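Flattening a certificate with a center crease

feltmargin
Nov 11, 2022
I have a cream certificate, brown ornamental border, folded once down the middle. It has been folded since June. I want to store it flat in a translucent plastic sleeve and keep the small card that goes with it. With the crease as it is, the sheet springs up and one half catches on the mouth of the sleeve. What is the usual procedure?

quillbox
Open it face up on a hard surface and leave it open overnight before doing anything else. Then blotter below, blotter above, a board, and weight spread evenly over the board. Check after 5 days. Dry pressing will not remove the line completely but it will get the sheet flat enough to slide in.

Horell_414
I would skip the blotters and use a cool iron through a clean cotton cloth. Two minutes per side. Done this on dozens of school certificates.

quillbox
Disagree. You don't know what the border is printed with. If any of it is toner or foil, heat can transfer it to the cloth. A crease is a cosmetic problem and a lifted border can't be put back.

Horell_414
Cool iron, I said. Toner needs a lot more heat than that.

quillbox
Household irons overshoot their setting. Not worth it for one sheet.

feltmargin
No iron, then. Current state: the crease runs top to bottom, the sleeve is partly under the left side, and the card is the one with the three circles, two of them red and orange.
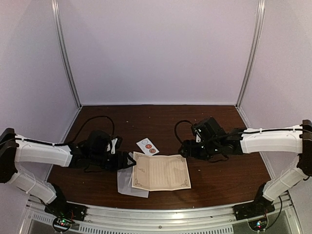 Should the card go in the same sleeve as the certificate?

Give it a separate pocket. A small stiff card in the same sleeve slides around, and under pressure its edges leave an outline in the larger sheet.

tabstop
Agree with the separate pocket. Check the sleeve material too. Polypropylene and polyester are fine for long storage. Soft PVC is not, and it can pull print off the page. The Kedusden sleeves I buy have the material marked on the pack. If yours came with no marking, replace it.

feltmargin
No marking that I can find. It has no strong smell, if that helps.

tabstop
It helps a little. PVC usually smells, but an old piece may not. I would still replace it. I bought a box of 1000 from Grostport and will never finish it, so look for a small pack.

mugo_binder
One thing missing above: loading. Don't push the sheet in by its far edge, it will buckle at the crease. Put it on a slip of card stock slightly narrower than the sleeve, slide both in together, then draw the card stock out. Or leave it in as backing if it is acid-free.

Horell_414
Backing makes the binder too thick.

mugo_binder
For a full binder, yes. He has one sheet.

feltmargin
Followed quillbox's method. After 5 days under the board the line is still visible but the halves lie level. Loaded with card stock in a new polypropylene sleeve, no catching. The small card is in its own pocket behind it.

quillbox
Good. Store it flat for a few months before you stand the binder upright. Paper that was folded that long tends to relax back toward the fold.

Horell_414
Iron would have taken four minutes.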